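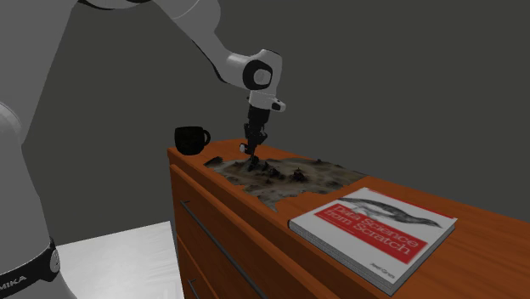 The plaque on the old mill at Piletti says the building went up in one summer, with bricks fired on the spot. The Istotum Heritage Trail repeats this at stop four, and so does the leaflet, word for word. I have walked the trail twice now, once in May and once last week, and I would like to know where the story came from.

Brick kilns leave traces. They leave clay pits and heaps of spoiled brick that farmers go on hitting with plows for generations. The field behind the mill has a drainage ditch and some thistles. The guide, when I asked, said the records were lost in a fire. Local history has had a great many fires.

None of this makes it a bad walk. You start at the Plarilar bridge, follow the river as far as the lock, then climb through the churchyard to the old market. It takes 2 hours at the pace of the slowest person in the group, and the lock alone is worth the fare. The churchyard wall has mason's marks on it that the leaflet doesn't mention at all. I found them while everyone else was hearing about a tunnel to the manor house. Every town has that tunnel. It would have to pass under the river, and the guide moved on quickly when someone said so.

The trail's backers claim 2,000 walkers a season. On my two visits there were fewer than 20 of us put together, but perhaps the rest come on Sundays.

What bothers me more is the Nishimura warehouse, the one building on the route with a proper paper trail. Its account books run for 144 years and sit in the county archive, where anyone can order them up. They show who was paid, who was fined for lateness and what a barrel of nails cost. The tour gives it less than a minute - the ghost on the loading dock gets most of that.

New signs are due to go up on Fri 3 July, almost 100 of them counting the small arrows. I asked whether the mill text would be checked first. I was told it had already gone to the printer.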